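# Chapter 9: Chores

Most of the machines described so far in this book do one thing. The bottle capper in Chapter 3 caps bottles. The pick-and-place unit in Chapter 5 moves the same part from the same tray to the same fixture, and if the tray is shifted by the width of a thumb it stops and waits for someone. These machines are fast and they earn their keep, but a person who has worked a single afternoon in a restaurant kitchen or a stockroom knows that very little of the work there looks like capping bottles.

This chapter is about the other kind of work. We will call it chore work, a term that covers washing up, folding, wiping down, putting away, sorting a drawer, clearing a bench, and sweeping around a lathe. The question is whether machines can do it yet. The short answer is that they can do parts of it, slowly, with someone nearby. The rest of the chapter fills in that answer.

## 9.1 What makes a chore hard

Start with a kitchen sink after dinner. A person looks at the pile, picks up a glass first so that it won't get broken under the pots, rinses it, and sets it upside down on the rack. The person has made four or five decisions and would have trouble listing any of them. A machine needs every one of those decisions to come from somewhere, either from a program or from training.

Chore work differs from assembly-line work in several respects that will come up again in later sections.

**The objects vary.** A line handles a known part. A household holds hundreds of kinds of objects, and no two households hold the same ones. A mug with a handle, a mug without one, and a mug with a spoon standing in it are three different problems for a gripper.

**The starting position is unknown.** On a line, a part arrives where the engineer said it would. On a counter, it is wherever the last person left it.

**Objects touch and cover each other.** A fork under a plate can't be picked up until the plate is moved. The machine has to notice the fork, or at least not be confused when it turns up.

**Materials give way.** Cloth, sponges, plastic bags, and power cords change shape when they are handled. It is hard to describe the shape of a towel with a few numbers, and so it is hard to plan a motion for one.

**"Done" is a matter of judgment.** A capped bottle is capped or it isn't. A counter is clean enough for one person and not for another. The programmer must find a test that a machine can apply.

A dishwasher gets around most of these difficulties by handing them back to the person. The person scrapes, sorts, loads, and unloads, and the machine does the washing in a closed box where nothing unexpected happens. The same is true of the washing machine and the dryer. Home appliances have been successful for a long time at the part of the chore that can be shut behind a door. What is left over is the handling.

## 9.2 Speed and cost

Suppose a small company called Vumik makes fittings for garden hoses. At the end of each shift, one worker clears the packing bench: tape guns go back on their hooks, offcuts go in the bin, loose fittings go back in the right tubs. The job takes the worker twelve minutes. Vumik is offered a two-armed machine that can do the same job in two hours.

At first this looks useless, but the bench is empty overnight and two hours is available. The real questions are different ones. How often does the machine fail? What does it do when it fails? Who is there to see it?

Say the bench holds 167 loose objects at the end of a typical shift, and the machine handles each one correctly 98 times out of 100. That sounds good. It means three or four objects a night end up on the floor, in the wrong tub, or still in the gripper when the machine gives up. If a wrong fitting in a tub leads to a wrong fitting in a customer's box, the worker must check every tub in the morning, and the checking may take longer than the twelve minutes saved.

Table 9.1 compares three ways of handling the job over a month of 20 shifts. The figures for the machine assume that the worker spends part of each morning putting right what went wrong overnight.

| Method | Worker time per shift | Worker time per month | Objects misplaced per month |
|---|---|---|---|
| Worker clears bench | 12 min | 240 min | not measured |
| Machine, 98% success | 15 min (checking) | 300 min | nearly 70 |
| Machine, 99.9% success | 4 min (spot check) | 80 min | 3 or 4 |

*Table 9.1. Clearing the packing bench at Vumik.*

Look at the second and third rows. The step from 98 percent to 99.9 percent decides whether the machine is worth having. It is also the most expensive step for the builder, who by then has fixed the common failures and is left with the rare ones.

## 9.3 How the machines are taught

Two approaches are in general use, and many systems mix them.

In the first, engineers write down the task. The program finds an object with a camera, compares it with a stored model, chooses a grip from a list, and moves. When it works, it works the same way each time, and when it fails an engineer can usually find the line of code responsible. The trouble is that each new object or new arrangement needs new work. The Sodar shelf-stocking project, which we return to in Section 9.6, used this approach and had stored models for 720 products. It stocked those products well. It could do nothing with the next one until a model had been made.

In the second approach, people demonstrate the task many times and a program is trained to copy the pattern. The person may guide the arms by hand, or hold a pair of matching controls and steer from a short distance. Each demonstration is recorded: what the cameras saw, where the joints were, whether the gripper was open or closed. A simple task such as moving a cup to a saucer may be learned tolerably from 50 demonstrations. A task with several stages and several kinds of objects may need 3,000 or more, and it is common to find that the last 1,000 were collected only to cover cases that went badly the first time.

A trained system handles small changes better than a written one. It can often manage a cup it has not met before if the cup is something like the others. In exchange, its failures are harder to explain. It may do well all morning and then reach for the shadow of a cup when the light changes at 4 p.m.

## 9.4 The bench as a test

Laboratory benches make good practice ground for chore work. The jobs are ordinary ones (put the glassware away, wipe the surface, return the tools), yet the objects are awkward in ways that show up a machine's weak points quickly.

Glass is the first difficulty. Many depth cameras work by sending out light and measuring what comes back. Clear glass lets much of that light through, and a beaker may appear in the data as a hole, a smear, or nothing. Liquid is the second. A beaker with something in it has to be kept upright and moved gently, and a fast motion that is harmless when the beaker is empty will spill it when it is full. Shallow dishes are the third. A dish that lies nearly flat on the table leaves a gripper very little to take hold of, and a person usually solves this by sliding it to the edge or tipping it with a fingertip. Hand tools such as tongs and clamps bring their own trouble, as it is not enough to pick them up. They must be picked up by the right end.
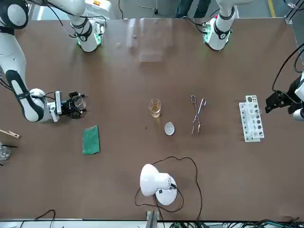
**Figure 9.1.** A two-armed robot at a tabletop of laboratory items. The gripper on the left holds a small transparent glass object. A beaker of amber-yellow liquid, a small white dish, and metal tongs lie within the central work area, with a white test tube rack farther right.

Consider what a complete tidying job on the table in Figure 9.1 would require. The beaker of liquid should probably be dealt with before anything large moves past it. The power cord of the desk lamp loops across the table, and an arm that drags the cord may drag the lamp. The tongs could be lifted by either end, but whoever uses them next will want the handles. The green pad is soft and can be gripped almost anywhere, which makes it the easiest object there for a first attempt.

None of this is difficult for a student in a first chemistry course. For a machine, each point is a separate piece of knowledge, and leaving out any one of them can spoil the rest of the job.

## 9.5 Two arms or one

A single arm can carry, place, push, and wipe. It has trouble with any job in which one thing must be held still while another is moved: unscrewing a lid, folding a shirt, pulling a tube from a rack that slides. Builders of one-armed machines often add a clamp or a non-slip mat to take the place of the missing hand.

Two arms remove that limit and add others. The arms must not strike each other. The program has to decide which arm takes which object, and when to pass something across. The Flultitard, a two-armed kitchen machine used as a running case in this chapter, keeps an invisible boundary down the middle of its counter, and an arm may cross it only when the other is parked. The rule is safe and easy to check. It also means that the machine spends a good part of each job with one arm standing still.

The Doležal laundry, treated in Section 9.7, takes the opposite course and lets both arms share the whole table, at lower speed.

## Before you go on

1. Choose a chore you did this week. Write down every decision you made in the first 30 seconds of it.
2. Using Table 9.1, find the longest morning check at which the machine would still save Vumik worker time.
3. Name an object in your kitchen that would be hard for a gripper to pick up from a flat counter. Suggest a change to the counter, and then a change to the gripper, that would make it easier.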